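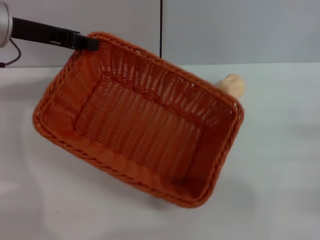
Pirjo Hakala objected that the jaw pads had been changed twice since March and the grip force had not been rechecked either time. She asked that this be entered before the item was opened.

Cell 2, Daltstead, maintenance meeting, 2018-05-03
Present: Frei (chair), Hakala, Ho, Kofler. Apologies: Pichler.

1. Gripper
Objection accepted. Kofler to check grip force at the start of each run and after every pad change. Pads to be replaced at 400 cycles; the old interval of 600 is withdrawn. Spare pads are on order from Riedl.

2. Wrist cable
Ho reported wear on the jacket at the second clamp. Clamp to be moved back 50 mm and the slack reset with the wrist at full rotation. Speed stays at 200 mm/s until the new clamp is in.

3. Wrist camera
Calibration drifted after the last mount change. Kofler reran it on Sunamum and the error came down, but the result has not been repeated.
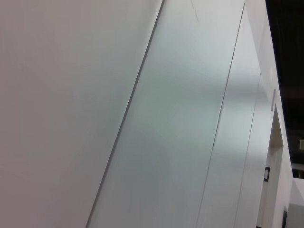 The mount screws are to be torqued and paint-marked before the second run, and both result files saved under the cell number. If the two runs disagree, the bracket comes off and goes to Pichler for measurement.

4. Open from last time
Log sheet still missing the column for pad changes. Ho to add it.
Lockout tag for the controller: closed.

Next meeting when the Riedl parts are in.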